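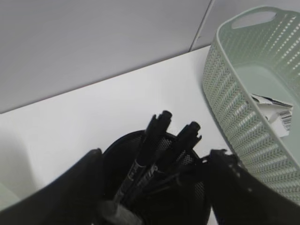
Tulell Notes — handwritten label transcripts

README, keep this with the files

What's in here
Typed-up text from 1122 handwritten shelf and jar labels, Broltdale seed library. One row per label. Two files: labels.csv (the transcripts) and varieties.csv (cleaned up names, work in progress). Scans not included, too big, ask.

Why
Half the labels were fading and people kept asking for a searchable list. Started as a spreadsheet for the front desk, got out of hand.

Columns in labels.csv
id — drawer letter plus number, e.g. C-12
text — exactly what is written, spelling and all
variety — best guess at the plant, blank if no idea
year — as written. Two-digit years left alone
hand — initials of whoever wrote it if known, otherwise "unk"
ink — pencil, ballpoint, marker, other
legible — 2 is fine, 1 is partly, 0 is hopeless

How it was typed
First 1000 done by Karine Carrier straight from the drawers. The rest by me from scans, slower and probably worse. Line breaks are a slash. Crossed-out words go in square brackets. Question mark in curly braces means the typist was guessing. Did not fix anybody's spelling, so you will find "tomatoe" and "tomatos" and once "tomotoe". Search for all of them.

Known problems
- Drawer F was sorted by color at some point, not by plant. Ids still run in drawer order so they look random.
- Marker labels bled through on the thin paper stock. Mostly the beans.
- "Li" in the hand column is a surname, not initials. Don't expand it.
- Some labels say only "Mom's" or "good one". Left as is, variety blank.
- Duplicates not removed. If a jar had a label on the lid and another on the side both are in there, seperate rows.
- varieties.csv stops partway thru squash.

Loading it
UTF-8, comma separated, quotes around the text column. Opening it in a spreadsheet turns some ids into dates, import the id column as text. Already lost one evening to that.

Changes
v2 — added ink column, fixed the drawer H offset, took out phone numbers
v1 — first dump, April

Use
Free to use for anything, credit Tulell Notes please. The Prudus swap list is a different file with different rules, don't mix the two.

Corrections
Send the id and what you think it says. Old photos of the jars very welcome. Drawer K needs a second pair of eyes — pencil on brown paper, most of it is legible 0.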